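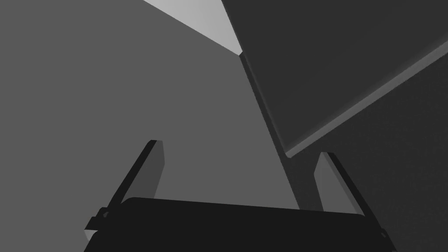 Progress report no. 2, Kuvimis student manipulation project
Submitted to: Hivetti Fund, schools and colleges stream
Submitted by: Tineke Willems, project lead, Hevden College
Date: 2018-01-05

1. Period covered

The report covers work from the start of October to the end of the college term. Spending to the end of the period is within the approved budget. One milestone is late and a change to the order of work is requested in section 6.

2. Summary of status

The Kuvimis class has 13 students enrolled, working in four groups. All groups can now run the simulator on the lab machines, load the arm and gripper model, and command the gripper to a set position from a script. Three groups have a working grasp routine for a single block. The fourth has a routine that reaches the block but closes too early, and is rewriting its timing.

The physical arm has not been used this term. The controller was returned to the supplier, Verbeke, in October with a fault on the second joint and has not come back. All results in this report are from simulation.

3. Work completed

3.1 Gripper model. The model supplied with the simulator had finger pads that passed through thin objects at closing speeds above the default. Students replaced the collision shapes with simpler ones and halved the physics time step. Run time went up, but the pads now stop at the surface of the block in every test we have repeated. The visual model was left in plain greys. Colour and surface finish are scheduled for later and have no effect on the control work.

3.2 Wrist view. A simulated camera was added at the wrist, looking out past the fingers. The students use it to check alignment before closing. Position took some trial and error, as the first mounting point put the gripper body over most of the useful view. The current one still loses a fair part of the lower view to the body, which we accept for now. Lighting is basic, and dark parts against dark surfaces are hard to separate. This matters for section 5.

3.3 Grasp trials. Each of the three groups with a working routine ran the same trial set, with the block placed at random within reach. The combined total was 225 trials. Failures were logged by type: missed approach, early closing, and slip during lift. Missed approach was the most common, and in most of those cases the logged block position was near the limit of reach, where the wrist cannot turn far enough to bring both fingers down square. A reach check has since been added that rejects these positions before the arm moves. The trial set will be run again with the check in place and the two sets reported side by side.

3.4 Teaching. There were 11 class sessions in the period. The first few went mostly to frames of reference and joint limits, which took longer than planned. Students coming from the programming course were comfortable with scripts but had not worked with rotations before. A short set of worked problems was written to fill the gap and will be kept for next year.

4. Milestones

M1 Simulator installed on all lab machines - complete.
M2 Gripper opens and closes under script control - complete.
M3 Single block grasp, all groups - late, three of four groups complete.
M4 Grasp on physical arm - not started, waiting on controller.
M5 Public demonstration - on schedule, subject to M4.

5. Problems and risks

Controller repair. Verbeke has confirmed the fault but has not given a return date. If the unit is not back by the middle of next term, M4 will slip and the demonstration would have to be run from simulation.

Vision work. Two groups want to locate the block from the wrist camera instead of reading its position from the simulator. With the present lighting their edge detection picks up the boundary between floor and bench as readily as it does the block. A second light source and a lighter bench surface will be tried first. If that does not help, the vision work will be dropped to an optional extra.

Lab time. The lab is shared with the electronics course and evening access ended in October. Long trial runs are now started at the end of class and left to finish on their own, with the logs collected at the next session. One run was lost when the machines were restarted for updates.

6. Change requested

We ask that M4 and the vision work be swapped in the schedule, so that the groups keep moving while the controller is away. No extra money is needed. The amount set aside for spare finger pads would be carried over unspent until the arm is back in service.

7. Next period

- Bring the fourth group up to M3.
- Repeat the grasp trials with the reach check.
- Add the second light and retest edge detection.
- Write the safety sheet for the physical arm.
- Confirm a room for the demonstration.

Trial logs and the current model files are on the project drive and can be sent on request.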